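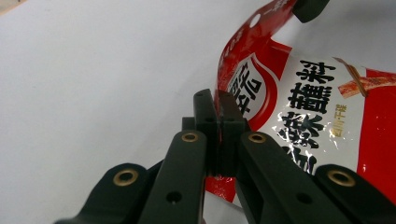
Trekent collection FAQ

What is one example?
A single pick and place of one packet, from the first motion of the grippers to their release. Restarts are saved as separate examples.

How many are in the current set?
1367, of which 376 are held back for testing.

Can I collect with one hand?
Yes. Set the hand field to "left" or "right" before you start.

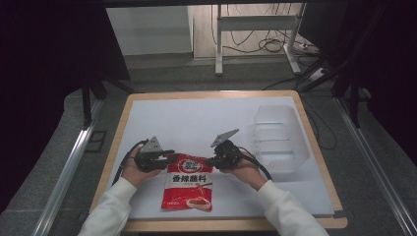
Two hand-held grippers above a red sauce packet.

What if a packet slips?
Keep recording and tag the example "slip".

Who approves new items?
Sandamali Samarakoon.

Last updated 2022-02-07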